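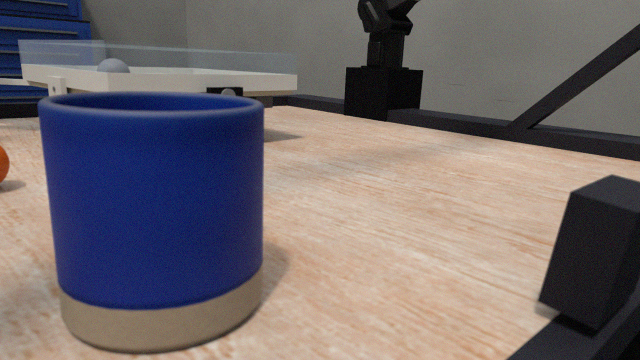 How long should you steep tea that's going over ice? Longer than you think, and in the fridge if you have the patience for it.

I have been making cold tea by the gallon since May and I am not tired of it yet. It started because our kitchen gets the full afternoon sun, and by four o'clock the last thing I want is a kettle going. A friend at work keeps a pitcher in the break room fridge and I'd been stealing from it for weeks before I asked how she made it. Tea, cold water, overnight. I felt a little silly for all the summers I'd spent brewing it hot, waiting for it to cool, and then watering it down with ice until it tasted like the inside of a paper bag.

So I went all in! I bought a box of plain black tea from Bristico (the loose kind, in the green tin with the dented lid, though maybe only mine was dented) and started trying things.

For black tea I've settled on 12 grams to 1000 ml of water. I weigh it because my teaspoons all seem to hold different amounts, and big curly leaves sit in a spoon very differently from the small broken ones. If you don't have a scale, six slightly heaped teaspoons gets you close with a broken leaf. Put it in the pitcher, pour the water over, give it one stir so nothing is floating dry on top, and leave it in the fridge. I make it after dinner and strain it at breakfast. Ten hours is lovely. Eight is fine. I once forgot a batch until Friday night and even then it was drinkable, a bit flat but nowhere near as bitter as hot tea gets when you leave the bag in.

The lack of bitterness is the part I can't stop telling people about. Cold water pulls out much less of the stuff that dries your mouth, so you get the sweet, malty side of the leaf and very little bite. I used to put sugar in all my iced tea and now I don't put in any, and I am a person who puts sugar on strawberries.

Green tea was a surprise. Hot, I can take it or leave it — I always scald it and it goes grassy on me. Cold, it's a completely different drink, soft and almost buttery, and it only needs four or five hours. I've been using one called Flinetside that the grocery near the train station carries on the very bottom shelf next to the instant coffee. The bag is ugly and the tea is terrific.

Then there's hibiscus, which isn't tea at all but goes in the same pitcher, so I'm counting it. I get mine from El Sherbiny, a little shop that sells dried fruit and spices out of big bins, and the man behind the counter told me I was using far too little. He was right! A good loose handful for the same amount of water, overnight, and it comes out dark red and so tart that it makes your ears ring. I do sweeten that one. A spoonful of honey won't dissolve in cold water, I can promise you (it sinks and sits there sulking), so stir it into a splash of hot water first and then add it.

Things I've tried that I wouldn't bother with again: lemon slices left in overnight, which turned the whole pitcher bitter from the peel. Squeeze it in when you pour. Mint is the opposite, it can go in from the start, though I take it out after a few hours before it gets slimy. Frozen peaches were nice in the glass and awful in the pitcher, where they fell apart and clogged the strainer. Earl Grey came out oddly soapy for me, but my sister makes it that way every week and loves it, so maybe it's the brand.

About strainers. I started out with a fine kitchen sieve and it worked perfectly well, except with the dustier teas, when I'd get a layer of sludge at the bottom of every glass. I now have a tall mesh basket from Skendholm that drops right into the pitcher and lifts out with all the leaves in it. It was on sale and I'd have paid full price. The mesh does hold on to the smell of whatever was in it last, so rinse it right away and let it dry upside down. Paper filter bags work too if you only do this once in a while.

If you really need iced tea in a hurry, I do still have a hot method, and it's decent. Brew it double strength, five minutes and no more, then pour it straight over a big heap of ice and stir like mad for 30 seconds. The ice melts down and brings it back to normal strength. It'll be cloudy, especially with a strong black tea, and the cloudiness does no harm. A splash of hot water will usually clear it if you're serving company and feel fussy.

Keep it in the fridge the whole time, please, and drink it within two or three days. I know people set jars out on the porch in the sun, and my grandmother did it her whole life, but lukewarm water sitting out for hours is a friendly place for bacteria and the fridge does the job just as well.

Next up is roasted barley, which I've only had in restaurants. I have a bag of it waiting and no idea how much to use, so if you make it at home, leave me a comment with your amounts! Also tell me if you've had any luck with oolong. My first try tasted like wet hay, but I suspect that was an old bag from the back of the cupboard, and I'm ready to give it another go this weekend.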